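To: paseo-users
Subject: Re: Kitchen tasks, does texture randomising help at all?
Date: 14th May

Hi all,

Sorry for the slow answer, I wanted to have the second batch of runs in before I opened my mouth. Quoting the bit I'm replying to:

> We've been training our pick-and-place policy in Paseo with randomised
> textures on every surface and it does fine in the simulator, then goes
> to pieces on anything with a busy worktop. Has anyone compared random
> textures against just using a handful of decent materials? And if so,
> did you keep the camera fixed? We moved ours halfway through and now I
> don't trust any of our numbers.

Yes to both! We spent most of April on exactly this, using the Hisia kitchens, and I think I can save you a few weeks (or at least pass on the ways we wasted ours).

The short version is that random textures everywhere did worse for us than a small set of materials that look like something you'd find in a house. We had 20 kitchen layouts. For one lot of runs every surface got a noise pattern or a flat colour picked at random. For the other we only swapped between proper materials: stone and wood for the worktops, tile for the walls, wood grain or paint for the cupboards. Same demonstrations, same network, same training time. We tested each policy on 194 starts in layouts it had never seen. The realistic set came out ahead on picking up small objects from the worktop, and there was hardly anything in it for opening doors, where I suppose the handle gives the game away whatever it's made of.

What surprised me was where the random-texture policy went wrong. I'd expected it to miss the object altogether. Mostly it went to the right area and then dithered, with the gripper hovering over the edge of a chopping board as if the board was the thing to grab. A patterned board on veined stone is pretty horrid for it, and we now keep a few layouts like that in every test set on purpose. The one we lean on most has marble next to the hob, a checkered wooden board with a knife on it, and a very brown banana further back near the tiles. 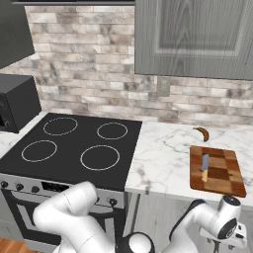 How we set it up

The view is from just behind the two arms, looking over them at the units. We keep it there for all the runs we want to compare. I know people like to jitter the camera as well, and we do for the final training, but if you change the view and the materials together you'll never untangle which one did what. So I'm afraid my advice on your numbers is to bin the ones from after the move, or rerun the early ones from the new position. It's dull but it's only computer time.

Materials get swapped once per episode and then left alone. We tried changing them mid-episode (I'd read it somewhere and it sounded clever) and the training curve looked like a seismograph.

The objects' own colours stay as they are. A banana that turns up bright blue teaches the policy nothing we want, at least in our hands. We do vary ripeness, from green through to nearly black, and that seemed to help a bit with it not fixating on yellow.

We ran 7 seeds for each condition. Please don't do this with one or two! Our first pair of seeds had the random textures winning comfortably, and I'd already written a rather smug paragraph about it in our notes.

Things I'm less sure of

All of this is simulator to simulator so far. We have a real kitchen bench to try it on, but the Plikel export still mangles the joint limits on the left arm and I'm not letting it near a worktop until that's sorted. If anyone has a working export, I'd love to see your settings.

I also can't tell you how many materials is enough. We had 4 worktop materials, purely as that's what looked decent in the renderer, and I've no idea whether doubling it would do anything. Somebody on the Kudo list said they'd stopped seeing any gain quite early, but their tasks were all drawers, so I wouldn't read much into it.

Happy to share the layout files and the material list. They're a bit of a mess (the cupboard names are in two different styles, ignore the ones ending in "old") but they load cleanly in the current Paseo release. Shout on the list and I'll put them up somewhere.

Cheers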